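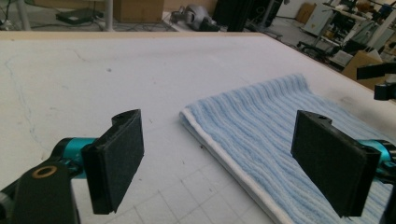 Doina Omerović

Ticket: Appointments database, wrong civilian/military status in exports
Product: Cilano (hosted), oversight module
Opened: July 1, 2026
Status: Reopened
Priority: they have it as Low, I asked for High

Original report

We use Cilano to keep track of who has held senior defense and intelligence posts, and whether each person was a serving officer, a retired officer or a civilian on the day they took the job. That last field is the reason the Wasilewska project pays for the module. The briefing we are writing is on whether the rule of thumb about civilian leadership has held up over time, and it can't be written from a table that gets the status wrong.

The table gets the status wrong. On screen, a person who was still in uniform when appointed shows as "Serving." In the CSV export the same person shows as "Civilian (former military)." I checked this on two records I know well and both were changed. Nothing in the export log mentions a conversion.

Steps: open Appointments, filter on post type "Director or deputy," choose Export, CSV, all fields. Compare the column status_at_appt with the screen.

First reply from support (Hubert Kälin)

Asked me to clear my cache and try a different browser. He also suggested that the officers might have retired between appointment and today, and that the export shows current status.

My answer

Cleared the cache, tried two browsers, same file. I didn't expect anything else, given that the file is built on your server. As for current status: the column is called status at appointment. If it holds something other than status at appointment then either the name or the contents should change, and I would like it to be the contents. Most of these people are dead, by the way, so "current status" would be an odd thing to ship.

Second reply from support

Says the team was able to reproduce it. The cause given is a blank retirement date. When the date is missing, the export assumes the person had already left the service. Fix applied overnight, ticket closed.

Reopened

I ran the export again. The two records I reported are now right. I have a feeling they were corrected by hand, and I'd be glad to be told otherwise. Cúc Quách on our side pulled every record with a blank retirement date, some 800 of them, and went through the ones for intelligence posts. Several officers who were plainly on active duty when they were sworn in still come out as "Civilian (former military)." She has attached the list with the record IDs.

There's a second problem, which we only saw when she lined up the files. The screen says 1,088 appointments. The CSV has 1,000 rows plus a header. No warning, no second file. The rows are sorted by date, oldest first, so what goes missing is the most recent stretch -- the part of the story people argue about.

Third reply from support

The row limit is "by design" and is described in the help pages. I looked. The help page for exports describes a limit on attachments. The one for reports says exports are complete.

On the blank dates, Hubert says a default is needed and "retired" is the safer choice. I don't follow. Safer for whom? Anyone counting how often an officer was put in charge without leaving the service first will come up short every time, and will have no way to tell from the file. A blank should come out blank, or as "Unknown."

Notes for our own side (Mimoza, please read before you call them)

Do not use any CSV made before this is settled. That includes the one sent to the Evdale office for their chart.

For now, filter by decade and export in pieces, then join them. I did this and got all 1,088 rows. The status column is still unreliable, so Cúc is copying it from the screen for the intelligence posts only. Slow, but it matches.

Khrystyna-Mariia Pylypenko asked whether we should move to Isasix. I've seen their demo and it had no field for serving officers at all, only "background," free text. I wouldn't rush.

Latest from support

Both items passed to development. A fix for the blank dates is planned for September, "subject to testing." The row limit is under review. I have asked for the test to be run against Cúc's list, all of it, and for the results to be posted here before anyone closes the ticket again. Waiting on a reply.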